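The patience of putting things away

Eleri Craddock has put the same sort of small shoes into the same sort of small cupboards since January, and she tells me, pouring the tea, that she still gets fond of a good run. A run is one go at a job from start to finish, recorded through the camera on the hand-held gripper she works with all day. Her best day so far came to 41 of them, and her arm knew about it afterwards.

The gripper is lighter than I expected, and when Eleri let me have a try I squeezed far too hard - everyone does, she said kindly. You learn to come in slowly, with the fingers wide, and to let the soft pads do the holding.
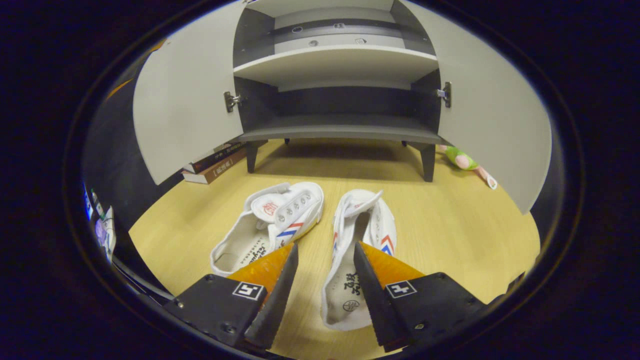 Fingers open, a pair of velcro-strap shoes between them and the cupboard doors standing wide.

Iñaki Lozano, who looks after the collection at Mever, had 1336 runs on his books when I visited and wanted a good many more. What he wants most is variety, so the shoes get turned, the cupboard gets shifted and the odds and ends on the table change places. He even keeps the fumbles, if the person recovers nicely, and I must say I found that rather cheering. My own three attempts, he promised, would be looked at with an open mind.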